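Workshop and Studio Assistant (part-time)
Reltthorpe Print and Pattern Center
Closing date for applications: 2019-05-05

Reltthorpe Print and Pattern Center is looking for a part-time assistant to help run its classes and look after its shared work areas. The post is for 19 hours a week, with a start in September. It is a one-year position and may be renewed.

About the center

We teach screen printing, block printing, paper marbling and repeat pattern design to adults and teenagers. The building has a print room, a wash-out room, a smaller room for marbling and dyeing, and an office upstairs that also serves as the paper store. Classes run on weekday evenings and Saturday mornings. During the day the print room is open to members, who pay a monthly fee and bring their own materials or buy them from us.

We have 378 members at present. Many of them print for their own use. Others sell at markets or take small orders for fabric and wrapping paper, and a few teach for us. We also print to order for outside customers, mostly short runs of poster and lining paper, and the money from that work helps keep class fees low.

The center has a second site in Brullton, which is open two days a week and is used mainly for fabric printing. The person we hire will be based in Reltthorpe but will cover at Brullton when staff there are away. We pay mileage for those days, or the bus fare if you do not drive.

What the job involves

You will set up rooms before classes and clear them afterward. For a screen printing class this means laying out screens, squeegees, inks and newsprint, checking that the exposure unit is working, and making sure there are clean aprons. For marbling it means mixing the size the day before and filling the trays. You will not be asked to teach, but you will often be in the room while a class is going on, and students will ask you for help.

Other regular duties are:

Coating and exposing screens for members who have booked this service
Reclaiming used screens
Keeping the ink shelves in order and telling the office when stock is low
Cutting paper to size
Taking bookings and payments at the front desk on Saturdays
Packing print orders and taking them to the post office
Writing up the job sheets for outside orders

Some of this is repetitive. Reclaiming screens in particular is wet, noisy work and takes up most of one afternoon a week. Ear protection, gloves and boots are supplied.

Patterned papers and boards

A growing part of our work is large repeat patterns for walls, backdrops and display boards. Customers choose from the center's own pattern book or bring a drawing, and we work with them on color and scale. The assistant will help with color matching and with checking long runs for faults. You need to be able to look at the same design for a couple of hours and still notice when a line has thickened or a color has drifted.

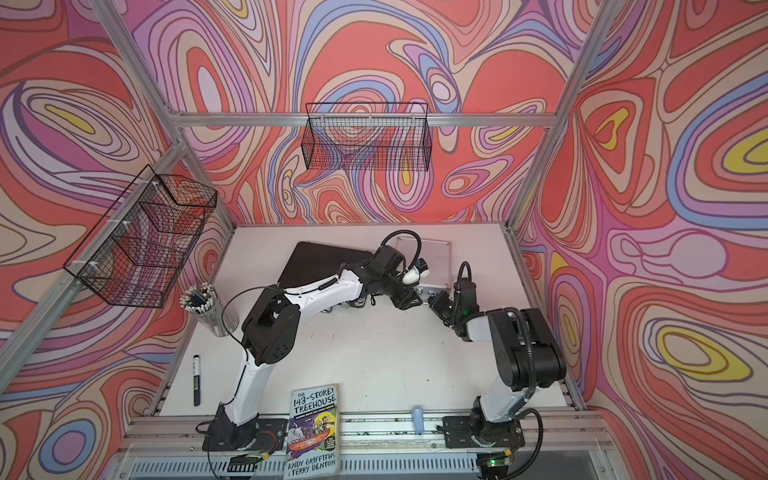 Swirling contour pattern in coral, lavender, blue and mustard, used as a wall covering.

We mix most of our colors by hand from a base set and keep a swatch of each one with its recipe. The swatch books go back many years and are not in good order. Over the winter, when classes are fewer, the assistant will spend part of each week sorting them and entering the recipes into a spreadsheet. We use Vimeck for bookings and stock. It is easy to learn and we will show you how it works.

Who we are looking for

You should have some experience of printing by hand. This could be from college, from a job, or from doing it at home. We do not ask for a degree. We do ask that you can coat and expose a screen without help, or that you can show us you would pick it up quickly.

You should be comfortable talking to people of different ages and levels of skill. Our members include professional designers and people who have never held a squeegee, and both get impatient when the wash-out room is full.

The job involves standing for long periods and lifting boxes of paper that weigh up to 30 pounds. The print room and wash-out room are on the ground floor. The office can only be reached by stairs — if this would be a problem, tell us and we will move the desk work downstairs.

It would be useful, though not required, if you have worked with fabric inks, can use basic drawing software, or hold a driver's license.

Hours and pay

The usual pattern is Tuesday and Thursday from 1 p.m. to 8 p.m., with a half-hour break each day, and Saturday from 8:30 a.m. to 2:30 p.m. with no class work after 1 p.m. The center closes for two weeks at the end of December and this is paid time off. Pay is by the hour and is set out in the application pack. You will also have free use of the print room outside your working hours, and a discount on paper and ink.

New staff have a trial period of 90 days. During that time you will have a short meeting with the studio manager every other week.

How to apply

Ask the office for an application pack, by phone or at the front desk. Send back the form with a letter of no more than two pages telling us what you have printed and how. Please include up to six photographs of your work. Do not send original prints, as we cannot promise to return them.

Applications should be addressed to Adhiambo Mutiso, Studio Manager. She is also happy to answer questions about the job, and the best time to reach her is on weekday mornings.

Interviews will be held at Reltthorpe and will include a practical task in the print room lasting an hour. We will give you the materials, so bring old clothes and nothing else. Travel costs can be paid back if you keep your receipts.

People who applied for the Ayaaba summer residency are welcome to apply for this post as well, but will need to fill in a separate form.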